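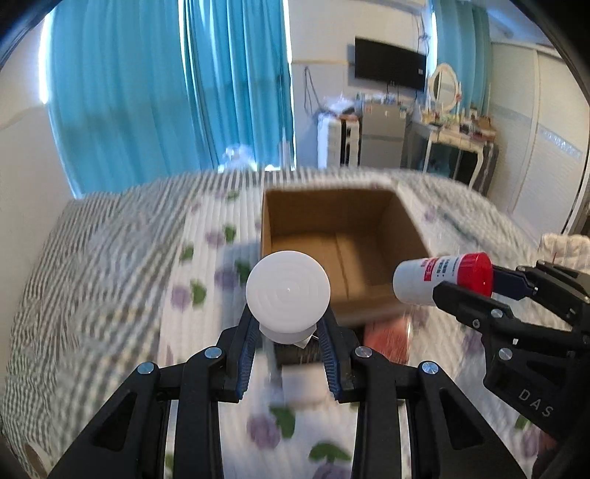
One gripper with the white lid, the other with the red-capped bottle, open box behind.

Hi all,

Picking up the Savus thread again, as I promised on Wednesday and then didn't. I've been running the pose tracker on the two-handed packing clips and I think I finally see where the drift comes from (or most of it, I'll come to the rest).

The quilted mat is both lovely and horrible for feature matching. The flowers are great — big, high contrast, and the tracker grabs them straight away. The stitching is another matter. Those narrow ribs all look the same to the matcher, so when the gripper gets low over the bed it happily slides one rib sideways and carries on with full confidence. You don't see it in the reprojection error at all. You only see it later, when the trajectory says the box has moved and the box hasn't.

So I did two things. First, I capped the number of features per grid cell at 40, so that the ribs can't outvote everything else. Second, I mask out anything the other gripper covers, jaws and whatever it's holding, before matching. The second one helped far more than I expected! With two arms in view, a fair chunk of our "static" points were riding along on a moving finger. Our worst clip, number 1208, used to lose track and relocalise somewhere silly halfway through, and it now runs to the end.

What I haven't solved is the wide lens. Points near the corners get dim and stretched, and I'm throwing them away with a plain circular mask for now. It feels wasteful, as the curtain and the telly are often the only steady things up there. If anyone has a nicer weighting that they trust, please send it over and I'll try it.

The object side is in a worse state. Here's the sort of view I've been feeding the segmenter, with the remote, the rose box, the UGREEN case and the bottle all bunched together:

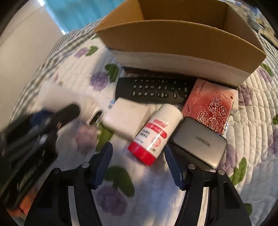 Paraschiva Ursu wrote:
> I would stop asking for masks on every frame. We had the same
> trouble on Urberg with small white things on a white background,
> and the planner got much calmer once we only re-segmented after
> a grasp or a release. In between, just carry the masks forward
> with the camera pose. Try 200 frames as the longest gap and see
> if it still holds.

I like this a lot, and it would save hours of compute. My one worry is that it leans on the pose being right, so a rib slip would drag every mask along with it. Could we compare depth as a sanity check and force a fresh pass when the two disagree? I'll put it behind a flag in Savus and run both ways overnight.

The config is on the branch called sibiya-mask if you want to poke at it. Please don't merge yet, the tests are a mess.

Cheers,
Yolandi

Share (3) | Replies (5)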